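Small things, big cupboard - notes for the Grondthorpe talk, September

Slide 1. Good evening and thank you for coming. I speak slowly, so please stop me if something is not clear. My subject is small storage at home: baskets, bags and jars. I kept the stockroom at Deák for many years, with more than 3000 small items on the shelves, and most of my habits come from there.

(Next slide, wait for the light.) 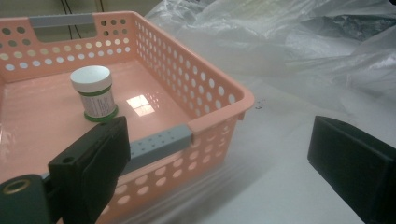

A jar with a white lid in a pink basket.

Say: the basket comes first. I like low ones with holes in the walls, because you can see a little of what is inside without taking it down. A jar should stand upright, with the label turned to you.

Slide 2. Bags. People keep too many of them. At home I allow one basket for bags and when it is full, I stop. Take a thin bag by a fold, not by the corner, and shake it open once.

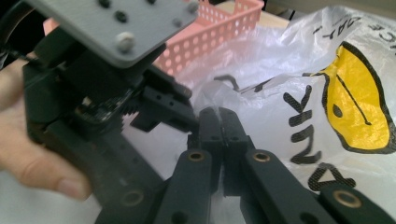
Slide 3. Writing on the bag

My rule at Deák was simple - write before you fill. A full bag is round and the pen slips. Use a thick black marker and large letters, like the black handwriting on this clear bag, and put them near the middle. Then let the ink dry for 2 minutes. (Ask: who has a marker in the kitchen drawer?)

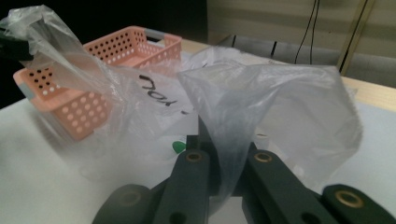
Labels are the part where I get most questions. In the Skedard course we wrote 200 of them in one afternoon, and many were hard to read the next week. The plastic makes folds, and the letters go into the folds with it. You see the marker on the bag over the pink basket, and I am not sure if I should read a one or a T at the start. So flatten the bag on the table first and write again if you have a doubt.

Slide 4. Bag and basket together. I keep the bag in front, so it comes out first. If the bag is thin, the basket still shows its colour through it and you know which shelf it belongs to.

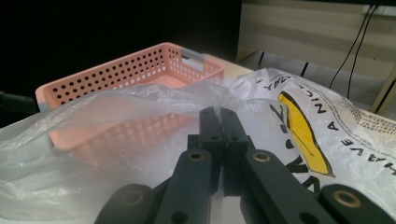 The shelf list is the last step. Mine is one sheet of paper inside the cupboard door, with the basket colour on the left and the contents on the right. Tevinex has a printed form for this, but a school notebook is also good.

Questions, then tea. Paper copies are by the door.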